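Celebrity news writer wanted - evenings and weekends, remote ok

Last updated 15th October

We need a writer. Soon. Skistine is a celebrity news and gossip site run out of a small office in Sutbridge, and our evening person has moved on to a TV job (good for her, bad for us). Looking for someone to start in November.

What you'd be doing: engagements, breakups, baby news, who wore what, who unfollowed who. Short posts mostly, 155 words up to 600 for the bigger stuff. Four or five posts a shift. You find the story, check it, write it, put a headline on it and get it live. Celeste Salinas edits evenings and she is quick, so expect notes back while you're still typing the next one.

Shifts are 5 pm to 11 pm. Three weeknights and one weekend day, we swap around. Awards nights everybody works, no exceptions, food is paid for.

You should have:

- a year or so writing online, anywhere. Student paper counts, your own blog counts if you kept it going
- clean copy at speed
- a feel for what is a story and what is just a photo of someone buying coffee
- basic sense about what can get us sued. We don't print pregnancy guesses, we don't print anything about kids' schools, and "a source says" needs an actual source that Celeste knows the name of

Nice to have: Spanish, reality TV knowledge (the deep kind, reunion episodes and all), some video editing.

You'd also take a turn on the style column, which goes up twice a week. Knitwear is doing big numbers for us this fall so there will be cardigans. A lot of cardigans.
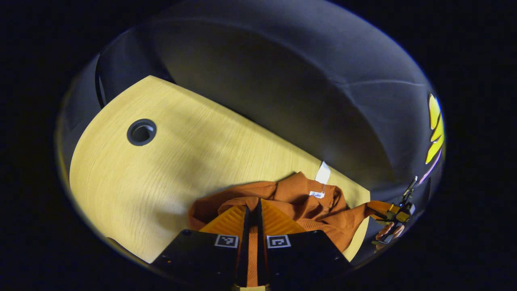 Burnt orange knit, from the style desk.

Pay is $155 a shift, paid every 2 weeks. Awards nights are time and a half. This is a freelance contract to begin with, we look at it again after three months and the last two people both went to staff. No benefits while you're freelance, saying that up front so it dosen't come up later.

Remote is fine if your internet is reliable and you can be on chat the whole shift. If you're near Sutbridge come in, there's a desk. First two shifts you'll be paired with somebody on a call, paid as normal. We use Drusell for publishing - takes an evening to learn, no need to know it already. 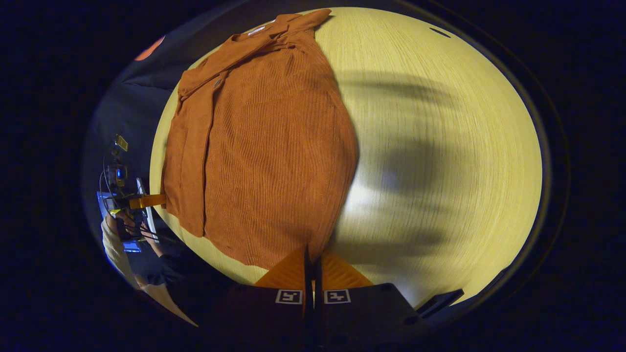
Ribbed cardigan in rust orange, style column.

How to apply: send three links and one sample post, 273 words max, on any celebrity story from the past week. Write it as if it was going live tonight, headline included. Please don't send a rewrite of something already on our site, we will notice. Couple lines on which nights you can't do. No cover letter needed, resume optional.

Send to Fermín Rivadeneira through the jobs form, subject line EVENING WRITER. He reads everything himself but wont be able to reply to everyone. If we like the sample you'll get a short call with him and Celeste, then one paid trial shift.

Photographers and video people - not this time, we get our pictures through Kobori and that isn't changing this year.

Applications stay open until we fill it. Earlier is better.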